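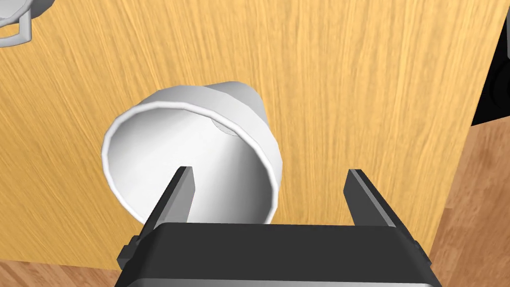 Tipped cups and the simulator queue: who should own the exceptions?

Posted in Workplace Automation, Apr 18, 2018

We run a dish return line for a catering contractor. Since December the sorting station has been an arm with a parallel-jaw gripper, programmed by an integrator. Upright cups are fine. A cup on its side is an exception: the arm pauses, the item goes on a list, and somebody has to build the case in the simulator (table, cup on its side, gripper open in front of the mouth) and approve a grasp before the rule goes live.

The "somebody" is now the three people who used to sort by hand. They were moved to a desk with the simulation software and a two-day course. Pay grade unchanged. They are good at it in the sense that they know how a cup behaves, but the queue grows faster than they clear it, and the shift lead still measures them on pieces per hour, a number that no longer describes anything they do.

What I need to know:

How do other sites split this work between operators and the integrator? Should a cup lying down be approached with one finger inside the mouth, or with both fingers outside the wall? And what do you measure people on after a change like this?

Software is Kastora, if that matters.

Kiyoshi Fukuda

Marcelino Robles

We went through this on a similar line at our Fonatby building. Taking your points in a different order.

Grasp. For a tapered cup on its side, we use one finger inside and one outside at the rim when the mouth faces the gripper, and both outside when it faces away. The rim grasp is easier to approve but check the depth. If the inside finger goes in too far it meets the base on thick-walled cups. We limit it to 15 mm. Outside grasps on a taper tend to slide toward the narrow end, so put the fingers closer to the mouth than looks natural on the screen. Also check the collision model before blaming the grasp. A coarse mesh turns the round rim into a row of flats, and the simulated finger then touches earlier or later than the real one will. Ask the integrator what mesh the collision check uses. It is often a different one from the mesh being displayed.

Keep neighboring items in the test. Our people approved plenty of grasps with a single cup on a bare table, and the arm then clipped the handle of whatever was next to it. We now require at least one handled item in each case before approval.

Split of work. Operators classify the exception and propose a grasp. The integrator approves anything that changes speed, force or reach. Operators approve the rest. This has to be in writing. Before we wrote it down, our operators were signing off on force settings they had no training for, and the safety review rightly objected.

Queue. Most of a long queue is duplicates. We had 300 open items and after grouping by pose and item type there were 165 left. Do the grouping weekly. Have one operator do it and rotate the job, or it becomes a permanent chore for the most junior person.

Measurement. Drop pieces per hour for the desk. We track the age of the oldest open item and the share of approved rules that get reopened. Neither is perfect. The first one pushes people to close hard cases badly, which is the reason for keeping the second.

Pay grade: ours went up one step, but only after the job description was rewritten. HR would not look at the grade while the paper still said "sorter". Start with the description.

tsuji_line2

Why not just put a rail on the conveyor so the cups can't tip over? We did that, cost almost nothing.

wulla

The rail works if everything comes in on a belt in single file. It does nothing for a table where trays get emptied by hand. Check which one you have.

On the training: two days is short. Ours got the same course and could move the arm around in the viewer afterward but couldn't tell a failed plan from a failed grasp. They look alike in the log. What helped was having the desk people spend one morning a week back at the station next to the arm, with the log open. They asked for it themselves. They had gone from standing all day to sitting all day and didn't like that much either.

I don't agree with rotating the grouping job. We tried it and each person grouped differently, so items kept moving between categories. One person, with a better title for it.

Regarding Kastora, the version we have doesn't save the gripper opening with the case unless you tick the box in the export dialog. Check that before you compare anyone's results.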